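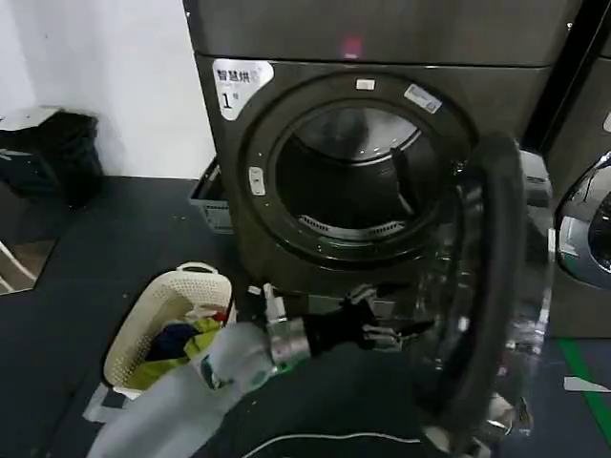
Forum Linge & Maison > Laveries et buanderies partagées
Sujet : Je suis conquis par la buanderie de ma résidence (et j'ai des questions sur le séchage)
23 réponses – page 1

tambour_battant
Membre, 2304 messages

Bonjour à tous !

J'ai emménagé en janvier à la résidence Lerkthorpe et je découvre enfin la vie avec une vraie buanderie au rez-de-chaussée. Avant, c'était un étendoir coincé entre le lit et le radiateur, des jeans raides comme des planches et une odeur de cave dès qu'il pleuvait trois jours de suite. Alors forcément, je suis aux anges. J'y descends vers 6 h du matin, avec mon café, et je remonte avec des serviettes qui ont du moelleux. Du moelleux !

Le sèche-linge n° 1 est mon chouchou. Carrosserie gris foncé un peu bronze, grosse porte ronde en verre qui s'ouvre en grand, tambour inox. L'étiquette blanche est en chinois (智慧烘, ce qu'on m'a traduit par « séchage intelligent »), et comme je ne lis pas un mot de chinois j'ai d'abord appris à m'en servir en regardant faire les voisins.

Mes questions :
Je mets quoi comme durée pour des serviettes et un drap housse ensemble ? Et la petite grille perforée qu'on voit en bas, à l'intérieur, faut-il la dépoussiérer soi-même entre deux passages ?

Merci d'avance, et vive le linge sec !

mousse_et_bulles
Membre

Bienvenue au club ! J'ai eu exactement la même révélation il y a quelques années, on ne revient pas en arrière.

Pour les serviettes : jamais avec le drap housse. Le drap avale tout, il se referme comme un sac et tu retrouves au milieu une boule encore trempée. Fais deux charges. Les serviettes, secoue-les une par une avant de les mettre dans le tambour, elles sortent nettement plus gonflées. Et arrête le cycle un poil avant la fin, quitte à les laisser finir à l'air sur un dossier de chaise.

Pour la grille, un coup de chiffon sec si tu vois des peluches dessus, pas plus. Par contre, cherche où se trouve le filtre, parce que le filtre, lui, il faut le vider à chaque fois.

pince_a_linge
Membre

Pas d'accord pour le drap housse ! Je sèche draps et serviettes ensemble depuis toujours. Le truc, c'est d'ouvrir la porte au bout de 15 minutes, de sortir le drap, de le secouer et de le remettre dans l'autre sens. Ça casse la boule et on repart. Deux charges pour une seule personne, c'est du gaspillage, et dans une buanderie partagée ça fait attendre les autres.

mousse_et_bulles
Membre

Oui enfin, si tu dois rester à côté pour le retourner, autant faire deux charges et aller lire son livre. Chez moi les draps vont sur le fil, point. Ils sèchent vite et ils sentent bon.

pince_a_linge
Membre

Tout le monde n'a pas de fil ! Il vient de dire qu'il avait un étendoir entre le lit et le radiateur.

hublot_bleu
Membre, région d'Irodley

Je me glisse entre vous deux : la taille du tambour change tout. Dans la laverie Bolach en bas de chez moi, les grosses machines avalent une parure complète et rien ne se met en boule. Dans un petit tambour, mousse a raison, ça s'entortille à tous les coups.

tambour_battant, tu as aussi les lave-linge dans la même pièce ? J'aimerais bien voir à quoi ça ressemble. J'adore les buanderies des autres, c'est mon côté curieux.

tambour_battant
Membre, 2304 messages

Vous êtes formidables, merci ! Pour le drap je vais tester les deux méthodes et je reviendrai vous dire laquelle gagne.

@hublot_bleu, oui, tout est au même endroit, et je trouve le lave-linge encore plus beau que le sèche-linge – j'assume complètement de trouver une machine à laver belle.
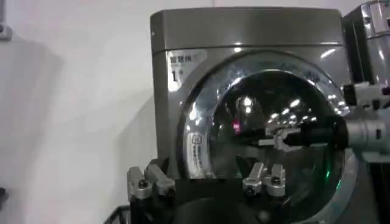 Le lave-linge n° 1 : inox brossé, hublot noir et son gros cerclage brillant.

hublot_bleu
Membre, région d'Irodley

Oh la belle bête ! Ce hublot noir ! On voit toutes les lumières du plafond dedans. J'aime beaucoup les angles arrondis aussi, ça change des cubes blancs.

Seul bémol, l'inox brossé, ça marque. Chez mes parents il y avait un frigo dans cette matière et on passait notre vie à effacer les doigts. Microfibre à peine humide, toujours dans le sens du brossage, puis un chiffon sec.

savon_noir
Membre

Du vinaigre blanc dilué sur l'inox, et tu n'y penses plus.

mousse_et_bulles
Membre

Sur l'inox d'accord, mais PAS sur le joint de la porte ! Le vinaigre à répétition, ça finit par fatiguer le caoutchouc. Eau tiède et savon de Marseille pour le joint, et on essuie bien dans le pli.

savon_noir
Membre

J'en mets depuis des années sur mes joints et je n'ai jamais eu de fuite. Mais bon, chacun sa chapelle. Dans une buanderie commune je ne toucherais pas au joint de toute façon, à part retirer les cheveux et les pièces de monnaie.

tambour_battant
Membre, 2304 messages

Noté pour la microfibre, j'en garderai une dans mon panier.

Autre question tant que je vous tiens : vous faites comment pour ne pas mélanger vos charges ? Le lave-linge et le sèche-linge portent tous les deux un « 1 » sur leur étiquette, alors je me suis fait une petite règle, ce qui sort du 1 va dans le 1. Ça me plaît énormément, mais je me demande si c'est malin quand il y a du monde.

pince_a_linge
Membre

Ha ha, j'aime bien ta règle. Chez nous on prend ce qui est libre. Le principe de la maison, c'est de laisser 5 minutes de grâce après la fin du cycle, ensuite on a le droit de sortir le linge du voisin et de le poser proprement sur la table. PROPREMENT, j'insiste.

hublot_bleu
Membre, région d'Irodley

5 minutes, c'est raide ! À la résidence Entwistle, où j'ai vécu avant, c'était 15, et personne ne se fâchait. Le temps de remonter chercher ses cintres, quoi.

savon_noir
Membre

Toucher au linge des autres, jamais. J'attends. J'ai toujours un roman dans le sac à linge.

mousse_et_bulles
Membre

Pareil pour le roman ! Par contre je mets une alarme sur mon téléphone dès que la machine démarre, comme ça je suis devant la porte quand ça se termine. Et pour les chemises ça change la vie : sorties encore chaudes, sur cintre tout de suite, boutonnées en haut, et le fer reste au placard.

tambour_battant
Membre, 2304 messages

Alors ça, les chemises boutonnées en haut, j'essaie dès demain matin !

Et premier retour sur le drap housse : sorti au bout de 15 minutes, secoué, retourné, avec deux serviettes. Pas de boule. Un coin élastiqué encore humide, mais tout le reste impeccable et les serviettes toutes douces. Avantage pince_a_linge pour l'instant. La prochaine fois je fais les deux charges séparées et je compare.

mousse_et_bulles
Membre

Le coin humide, je le savais ! J'attends le match retour.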